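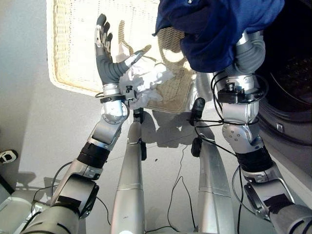

Program Updates: Household Goods

Progress report to the Malinowski Fund
Prepared by Nkrumah Dramani, Bikbridge Clothing and Linen Room
June 27, 2019

Thank you for the second installment, which arrived in good time and is already mostly turned into shelves, baskets and detergent! I have been looking forward to writing this one. When I last reported in January we were still sorting donations on the floor of the front room and hoping it didn't rain on drop-off day, and I think you'll be pleased with how different the place feels.

What we said we would do

The grant agreement asked us to set up a proper sorting and laundering area at Bikbridge, get clean clothing and household linen out to families moving into new homes, and open a second drop-off point at Justmont. The first two are up and running. Justmont is behind, and I'll come to that.

Sorting and laundry

Everything that comes through the door now goes into a basket before it goes anywhere else. We tried plastic tubs first (cheap, stackable, awful) and they cracked along the handles inside a month. So we switched to wicker, the big rectangular kind with a thick rounded rim and a fine weave. A pale one like the one at the top of this report shows up dark knits beautifully, and you'd be surprised how much that helps when you are looking for the last navy sweater at the end of a long shift. The rim is kind to sleeves, too. We used to snag a lot of knitwear on the tubs.

Whites and darks are separated at the basket, before anything is weighed or logged. I know that sounds like a small thing to put in a report! But in the winter we were doing it at the machines, with a line of people waiting, and we turned a whole load of pillowcases a sort of dishwater blue. They went for rags. Since we moved the split to the front of the process we haven't lost a load that way.

Heavy knits are still our slowest item. They hold a lot of water, they can't be tumbled, and they need to lie flat on a rack that takes up as much room as a bed. We have two racks and could fill more. For now we wash sweaters and sweatshirts at the start of the day and leave the racks by the window, where the sun does a good part of the work.

Numbers for the period

Items received: 3,491
Items laundered, checked and given out: 2,930

The difference between those two lines is partly stock waiting on the shelves and partly things we couldn't pass on. Torn cotton is cut up for cleaning cloths, which we use ourselves and also tuck into the moving-in bundles. Winter coats make up a fair share of what is waiting, and I expect them to leave quickly once the weather turns.

Spending

The largest single purchase was $900 for baskets, drying racks and the long folding table. The table was the best money we spent. Two people can stand on each side and fold a double sheet without stepping into the aisle, and it has become the spot where everybody ends up talking. Detergent and repairs to the older washer came out of the running costs line, as agreed. The washer needed a new door seal and has behaved itself ever since. Full receipts are in the folder sent separately.

Justmont

The room at Justmont has been promised to us and I have walked through it with a tape measure, but the water connection is not finished and we can't put a machine in until it is. I would like your agreement to open it as a drop-off only, with baskets and a labeling shelf, and carry everything over to Bikbridge for washing. Drido, the delivery firm that moves our bundles, has room on its return run and is willing to take full baskets back with it. If that suits you, we could have the door open within a few weeks of your reply.

One change this would mean is lids. Open baskets are fine when they only travel from one side of a room to the other, but in the back of a van the top layer ends up everywhere. I've been pricing fitted cotton covers with a drawstring, and there's enough left in the equipment line to cover them.

Next period

We want to get the bedding shelves sorted by size (at the moment a twin fitted sheet can be hiding anywhere), add another drying rack, and start a small mending corner for buttons and loose hems. Several people have asked to learn darning, me included, and we've had the offer of a sewing machine in good working order. I'll send the Justmont layout as soon as the connection date is confirmed, and you are very welcome to come and fold something with us any time before then.

Print this page
E-mail this page

Recent items
Progress report, January
Bikbridge: what we can and can't accept
Drying racks: measurements and floor plan
Moving-in bundles: contents list
Justmont drop-off point: notes from the first visit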